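Winter coat appeal opens at Domov

Domov is asking for winter coats again, and the first have already come in. The appeal runs until the end of August, with drop-off on Friday afternoons at the Serkireck Road door.

Last year 478 coats were given out. Dennis Hartley, who runs the sorting, hopes to add children's sizes this time – they ran out early.

Padded jackets are wanted most, in any colour. A quilted one in magenta, with a drawcord at the neck, is the sort of thing that goes quickly.

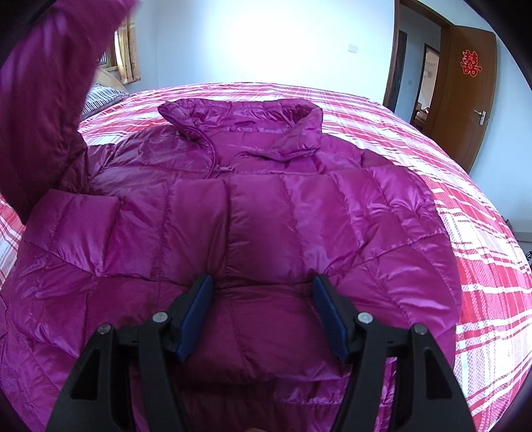
Before you bring a coat

Empty the pockets, do up the zip or buttons and lay it flat to check the seams. Please wash it first if the label allows. Jade Tapley can collect from homes if you have more than 23 to give.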